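Rec league notes, game 8

I finished charting our last game on 13th October and the numbers for the drop coverage are worse than I expected. We play four out with Masaru Sasaki as the only real big, so on every high ball screen he sinks to the foul line and the guard fights over the top. That works against teams that can't shoot off the dribble. Kobori can.

They scored on 13 possessions that started with a middle screen. The common fault was the guard's first step. Jean Paterson and I both went under when the call was over, and by the time we recovered the ball handler had a clean look from the elbow. Sasaki was in the right spot nearly every time. He can't cover two people.

The side screens went better. We iced those, kept the ball on the sideline, and gave up two baskets, both late in the shot clock.

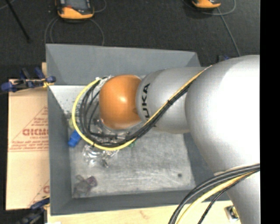
Robot arm at the bin.

For the next game against Darkevik I want to change two things. First, the big comes up to the level of the screen when Halyna Melnychuk's player has the ball, and the low man on the weak side tags the roller before getting back to the corner. Second, the call has to come earlier. Right now Sasaki calls it when the screener sets his feet, which leaves the guard no time to change angle. It should come as the screener leaves the block.

The cost is rebounding. With the big that high, a guard ends up boxing out somebody much taller. Bouchra Bouazza did this well in June, mostly by making contact before the shot went up, and I'd like her in the low spot to start.

Shot chart for the second half still to be entered.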